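片づけられない人間が、片づけについて4か月考えたこと

最初に白状しておくと、私は引き出しの中身を聞かれて答えられたためしがない。台所の上から二番目に何が入っているか、と聞かれたら「なんか、細いもの」と答える。三番目は「わりと平たいもの」。一番下は開けていないので知らない。そういう人間に「家の中のものとの付き合い方について書きませんか」と声をかけてくる編集部もどうかしていると思うのだけれど、うっかり引き受けてしまった私もたいがいである。

きっかけは引っ越しだった。といっても遠くへ行ったわけじゃなく、同じ町の川の向こう側に移っただけ。歩いて橋を渡ればもう前の家が見える。だから甘く見ていたのだ。近いんだし、ちょっとずつ運べばいいじゃない、と。結果、見積もりに来た引っ越し会社の人は押し入れを開けて、しばらく黙って、それから静かに閉めた。あの閉め方は忘れられない。お医者さんがカルテを閉じるときの手つきに似ていた。

見積書に書かれた段ボールの数は96箱。ひとり暮らしに毛が生えたような世帯で、である。しかも「これは本を少なめに見た数字です」と言われた。少なめに見てくれたやさしさがつらい。

それで私は、引っ越す前に減らそうと決めた。決めたのが四月で、引っ越しが八月。たっぷり4か月ある。世の中にはありがたいことに片づけの本が山ほどあって、私はまずそれを買いに行った。もうこの時点で間違っている。減らすために増やしているのだから。でも買った。しかも三冊も。そのうちの一冊は、荷造りのときに家にあった本の山から、同じものがもう一冊出てきた(帯までついたまま!)。

本にはだいたい、ひとつひとつ手に取って考えなさい、と書いてある。なるほど、と思ってやってみた。手に取る。考える。考えているうちに、それを買った日のことを思い出す。思い出しているうちに、一緒に買いに行った友だちに連絡したくなる。連絡すると返事が来る。返事が来ると会うことになる。会って、ごはんを食べて、帰りに雑貨屋に寄る。そして小さな皿を一枚買って帰ってくる。私の片づけ初日の成果は、プラス一枚だった。

二日目からは作戦を変えて、考えないことにした。袋を持って部屋を一周し、目についたいらないものを入れていく。これは意外とはかどる。はかどるのだけれど、翌朝になると袋の中が気になって、開けて、半分くらい救出してしまう。救出したものは「救出したもの」という新しい山になる。山には名前をつけてはいけないというのが、このときに得た教訓です。名前をつけた瞬間、その山は家族になってしまう。

そうこうしているうちに五月が過ぎた。減ったのは期限の切れた調味料と、どこの家電のものかわからない説明書の束。説明書はすごかった。冷蔵庫の説明書が二種類出てきて、どちらも今の冷蔵庫のものではなかった。GoelのポットとRavexのアイロンの保証書もあったけれど、肝心のポットもアイロンも家にない。いつ手放したのか、まるで覚えていないのだ。本体は消えても書類は残る。役所みたいな家である。
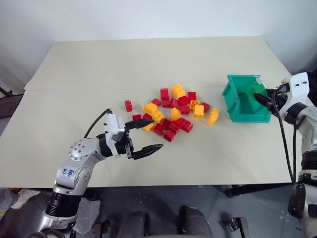
六月に入って、私は少し方向を変えた。家にいるからいけないのだと思って、人の家を見せてもらうことにしたのだ。編集部のつてと自分の知り合いをたどって、いろんなお宅にお邪魔した。取材といえば聞こえはいいけれど、要するに他人の押し入れが見たかった。すみません。でもね、押し入れって本当に人それぞれで、おもしろいんですよ。

最初に訪ねたのは、小さな子どもが二人いる家だった。玄関からして靴の量がちがう。お母さんは「今日のために三日かけて片づけたんです」と笑っていて、私はたいへん恐縮した。おもちゃの置き場所を聞いたら、居間の角の、腰くらいの高さの棚がひとつ。そこに入る分だけと決めているのだそうだ。ただ、誕生日やお正月のあとはどうしてもあふれる。あふれた分はどうするんですか、と聞くと、しばらくあふれさせておく、という。

「だって、もらったばっかりのときは全部出して遊びたいじゃないですか」

そりゃそうだ。そのうち飽きるものが出てきて、棚の奥に引っ込むものが出てきて、だいたい二か月もするとあふれが自然に引いていくらしい。潮の満ち引きみたいなものだと言っていた。私はこれを聞いて、かなり気が楽になった。いつ見ても片づいている家、というものを目指すから苦しいのであって、満ちたり引いたりするものだと思えばいいのかもしれない。もっとも私の家の場合、満ちたきり何年も引いていないのだけれど。

次にお邪魔したのは、定年後に模型づくりに打ち込んでいるご夫婦の家。打ち込んでいるのはご主人で、奥さんは横で編み物をしている。こちらは打って変わって、引き出しという引き出しにラベルが貼ってある。ねじの太さ別、紙やすりの粗さ別。隣の棚は奥さんの毛糸で、こちらは「青っぽい」「もっと青っぽい」「たぶん緑」と手書きしてあった。私はこの「たぶん緑」がすっかり好きになってしまった。見せてもらったら、たしかに、たぶん緑だった。

ご主人いわく、ラベルというのは貼った日が一番うれしくて、あとは守るのが大変なのだそうだ。最初に細かく分けすぎると、戻すのが面倒になって結局その辺に置く。だから何度も貼り直して、だんだん大ざっぱにしていく。ねじも昔はもっと細かく分けていたという。今だって十分細かいですよ、と言うと、奥さんが編み針を動かしながら深くうなずいていた。

三軒目は、ひとり暮らしの若い人の部屋だった。これがもう、見事にものがない。布団と机と、Plendholmという聞き慣れない名前の折りたたみ椅子。冷蔵庫の中には卵と味噌。私が座ると、その人の座る椅子がなくなった。仕方がないので二人で床に座って話をした。

どうしてこんなに少ないんですか、と聞くと、しばらく考えて「選ぶのが苦手で」という答えだった。コートが二着あると朝どっちを着るか迷う。迷うと遅刻する。だから一着。カップもひとつ。お客さんが来たらどうするの、と言いかけて、そのときまさに私の前にお茶が出ていて、その人は何も飲んでいなかったことに気がついた。慌てて近所の自動販売機まで走りました。

選ぶのが苦手だから増える人と、選ぶのが苦手だから減らす人がいる。帰りの電車でずっとそのことを考えていた。私は完全に前者で、茶碗をどれにするか決められないので全部買い、全部買ったあとで毎朝同じ茶碗でごはんを食べている。たぶん根っこは一緒なのに、あの部屋と私の部屋のこの差はどうしたことだろう。

七月、いよいよお尻に火がついた。ここで私はようやく、数えるということをやってみた。ものが多い多いと言っているけれど、じゃあいったいいくつあるのか。全部はさすがに無理なので、本だけ。ノートに正の字を書いて、棚の端から端まで、足かけ四日。汗だくになって出た答えが2,802冊だった。

多いのか少ないのか、よくわからない。本好きの人に言えば鼻で笑われそうだし、本を読まない人に言えば引かれると思う。ただ、数字になったら急に落ち着いた。それまで「無限にある」と思っていたものが、2,802で終わりだったのだ。終わりがあるとわかると、人間は元気が出る。いや、私は出た。その晩はビールを飲んだ。

それで、まず50冊だけ選ぶことにした。手放すほうではなくて、残すほうを先に決める。もし新しい家に50冊しか入らないとしたら何を持っていくか。これが楽しいんですよ! 旅行の荷造りみたいで、ちっとも片づけをしている気がしない。床に並べて、入れ替えて、また戻して、気づいたら夜中の二時。読み返したくて選んだ本もあれば、背表紙の色が好きというだけの本もあった。子どものころに風呂に落として倍の厚さになった図鑑も、迷わず入った。あれはもう本というより何かの断面である。

残りの本をどうしたかというと、正直なところ、けっこう持ってきた。でも選んだ50冊が決まっていると、ほかの本を見る目がやわらかくなるというか、これはまあ、誰かのところに行ってもいいかな、と思えるようになる。古本屋さんに二回来てもらい、近所の喫茶店の本棚にも少し引き取ってもらった。先日その喫茶店に行ったら、隣の席の人が私の手放した推理小説を読んでいて、犯人を教えたくて教えたくて、コーヒーの味がしなかった。

そして八月、引っ越し当日。朝の七時に来たトラックはWirkaという地元の小さな会社のもので、作業の人たちは前回黙って押し入れを閉めた人とはまた別だった。段ボールの数は、見積もりよりちゃんと減っていた。どのくらい減ったかは、見栄があるので書かない。減ったことは減った。作業の人に「本、多いですね」と言われて、「これでも減らしたんです」と答えたら、「みなさんそうおっしゃいます」と返ってきた。みなさん! 私はひとりではなかった。

新しい家に来てからのことも少し書いておきたい。よく、引っ越して一年開けなかった箱は中身を見ずに捨てていい、と言いますよね。あれ、私には無理だとわかった。箱の横に「いろいろ」と書いたのが何箱もあって、いろいろの中に何があるのか気になって夜中に目が覚める。開ける。すると輪ゴムと、外国の小銭と、片方だけの手袋と、昔の職場の名札が入っている。まさにいろいろである。書いたときの私は正しかった。

そのうちのひと箱から、母の裁ちばさみが出てきた。ずっと探していたもので、なくしたと思って新しいのを二本も買っていた。持ち手のところが少し欠けていて、親指の当たる場所が丸く減っている。私の親指にはちょっと合わない。合わないのだけれど、これで布を切ると音がいい。しゃくっ、という。新しい二本は、取材でお世話になった毛糸の奥さんが「はさみはいくつあってもいい」と言うので、一本もらっていただいた。もう一本は台所の上から二番目の引き出しに入っている。新しい家の台所の、である。あそこに何が入っているかは、今なら答えられる。はさみと、なんか、細いもの。

原稿を書いている今は十一月で、窓際に置いた箱がまだ三つ残っている。高さがちょうどいいので、上に布をかけて植木鉢を置いてしまった。先週、遊びに来た友だちが「いい台だね」とほめてくれたものだから、ますます開けにくくなっている。中身は冬物のはずで、そろそろ本当に寒い。今朝は夏の靴下を二枚重ねにして、この机に向かっている。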